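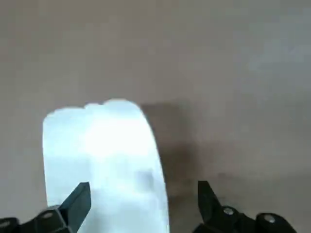
*Page last changed: Saturday, 20:14*

The **Usmont Robot Open Day** is a public demonstration held every April in Usmont, in the old Visitport ferry hall. Run by the Bailly workshop. Free entry, 200 places, usually gone by noon.

## Program

Main draw is the tabletop handling demo. One arm, a two-finger gripper in black, a plain gray table. Soft white items are the hard part – pale, easily blown out under the hall lights, no clear edges for the camera to work with. Fingers start wide open, one on each side, then close. Visitors pick the next item from a bin. Each session lasts 20 minutes.

Also a talk on grip force by Sarahí Ochoa, and a repair bench in the side room. Bench not open to under-12s.

## History

Started by Leopoldo Tlapale as a one-evening visit for pupils from Gondton. Moved to the ferry hall when the workshop got too small. Capacity was set at 300 the first year there, later cut to 200 becuase of the stairs. The wrist camera view was added to the wall screen the same year.

## Attendence

The guest book lists 2462 names over all editions. School groups sign once per group, so the real figure is higher.

## See also

- Bailly workshop
- Visitport ferry hall
- Gondton school visits (stub, needs sources)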